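Headphones and Headsets: Your Questions, Answered With Patience

Borrowing, returning and not ruining the shared pairs at the Liltidholm reading rooms. Last revised September 2026.
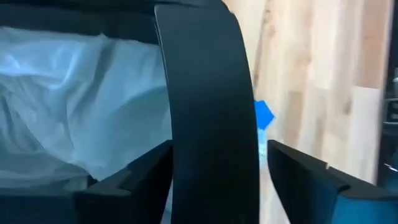 BORROWING

Who can borrow a pair?

Anyone with a reading room card. You don't need to be listening to anything improving. We have lent headphones for oral history recordings, language courses, a four-part lecture on drainage and, on many occasions, no sound at all. Plenty of readers simply want their ears covered, and we think that's a perfectly sound use of public property.

How long can I keep them?

Until you leave or until closing, whichever comes first. They don't go home with you. If you find you have taken a pair home by accident, bring it back the next time you're passing and hand it over at the desk. You will get a look, but there's no fine.

Is there a deposit?

No. There was one for a while, and it mostly produced a drawer full of coins and a great many arguments about whose coins they were. Leave your card at the desk and collect it when you're done.

How many pairs do you have?

The stock list says 200. The last count came to 199. Ottmar Lammers maintains that the missing pair is behind a radiator on the upper floor and has maintained this through two changes of radiator.

Can I reserve a pair?

You can reserve a listening booth, and a pair comes with it. You can't reserve one particular pair, however well it has come to know your head.

FIT AND COMFORT

They're too tight. What should I do?

Slide both ear cups down a little at a time until the band rests on your head without pressing. Please don't hold the band at each end and bend it outwards over your knee. We've seen this done with great confidence, and it does loosen the band, chiefly by breaking it.

They're too loose.

Slide the cups back up. If they still slip, ask for one of the smaller pairs, which are kept separately and have a dab of green paint inside the band. They were bought for school visits, but adults are allowed to have small heads.

I wear glasses. Any advice?

Put the headphones on first, then work the arms of your glasses in above the cushions. Some people swear by the other order. Try both and join whichever camp you like.

Can I wear them over a hat?

A thin one, yes. Bobble hats defeat the purpose, and bobble hats with the band placed carefully behind the bobble defeat it more slowly.

One side has gone quiet.

Check that the plug is pushed all the way in. Then push it in again, properly this time. If it's still quiet, swap the pair at the desk and tell us which ear. "The bad one" isn't a lot of help to the person doing the repairs.

CLEANING

Are they cleaned between readers?

Yes. Every pair that comes back goes into the returns bin and stays there until it's been wiped, cushions and band both. Nothing comes out of that bin and straight onto somebody's head.

What do you clean them with?

A barely damp cloth with a drop of mild soap, then a dry one. We don't use furniture polish. A well-meaning helper once did, and for a fortnight the whole building smelt of lemons and nothing would stay on anyone's ears.

Can I clean them myself before I use them?

Of course. Cloths are on the desk. Wipe the outside and the cushions, keep the cloth away from the mesh inside the cups, and don't spray anything directly at them. Spray the cloth if you must spray something.

Why do the cushions flake?

Age, warm heads and hair products, in an order we've never settled. When a cushion starts leaving black crumbs on your collar, bring the pair back and we'll fit new ones. Picking at it is very satisfying and we would be grateful if you didn't.

I'd rather bring my own.

Please do. The booths take an ordinary small plug. If yours are wireless, they won't talk to our players, and Bernd Pfeiffer at the desk has asked us to mention that standing closer to the player won't help.

RETURNING AND STORING

Where do they go when I've finished?

At the desk, into a hand. If the desk is busy, into the returns bin beside it. They do not go on the windowsill, round the neck of the bust on the stairs, or back on the hooks. Hooks are for clean pairs only.

How should I wind the cable?

In loose loops, with the tie round the middle. Don't wrap it tightly round the band. The wire gives up just where it leaves the ear cup, and this is the cause of nearly every repair we do. The tightest winding on record belongs to a gentleman who told us he used to be in the navy.

Should I fold them?

Only if they fold. If you meet resistance, the headphones are trying to tell you something.

Can I leave them on the table if I'm popping out for lunch?

If lunch is under 20 minutes, yes, with your coat on the chair. After that we assume you've gone and tidy up after you. Your notes will be left alone, whatever state they're in.

BREAKAGES

I've broken a pair. What happens now?

Very little. Bring us all the pieces, including the one you've put in your pocket. Gunther Mühlbauer mends what can be mended, and you won't be charged for a band that snapped through ordinary wear. We are fairly generous about what counts as ordinary.

And if they can't be mended?

They're kept for parts. A dead pair usually has one good cushion and half a usable cable in it, and so lives on in several others.

Could I mend them for you? I'm quite handy.

That is kind. Please speak to Gunther first. We have 3 pairs held together by different people's ideas about glue.

ODDS AND ENDS

Can other people hear what I'm listening to?

If you turn it up, yes. The whole of the east room now knows how to order soup in Portuguese. Keep the dial at the halfway mark or below -- your neighbours will thank you, or at any rate stop sighing.

Do you take donations?

Wired pairs in working order, gladly. We can't use single earbuds, and we can't use a bag of mixed cables, though we do seem to own several.

Who do I ask about anything else?

Lacey Dawber looks after the listening booths and will answer most questions in person. If she has headphones on, wave.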